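December, bench 2, air cleaner runs

Second chamber run on the Prarar unit, fan at 900 rpm, new prefilter. Particle count before start was 3000 per liter, down to 233 at the end of the hour. The last run with the old prefilter stopped at roughly 2000, so most of the difference is probably the filter seal and not the ionizer. Ionizer was on both times. Need a run with it off before we say anything to Hando.

Musa Ibrahim rechecked the door gasket before the start. Small leak at the lower hinge corner, taped over. Chamber blank repeated after that and it held steady. 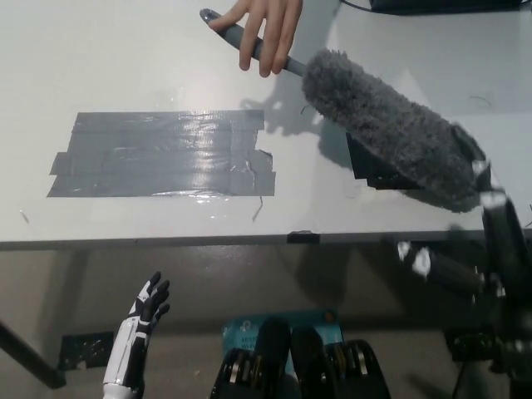

Page last changed: December, 16:40, J. Shenoy

Settled dust is a separate question. Wiping the coupons by hand gives too much scatter between people. Pokstead protocol calls for weighing the coupon before and after instead. Balance drifts when the room fan is on, so switch it off and wait ten minutes.

Humidity crept up during the second half of the run. Logger 1 and logger 2 disagree by four points. Using logger 1 for now, it was the one calibrated last.

To do:
Ionizer off, same fan speed, same prefilter.
Replace hinge corner tape with proper gasket strip.
Ask Jagadeesh for the raw counts from the first run, the shared copy is missing the first five minutes.
Ozone reading at the outlet, still not done.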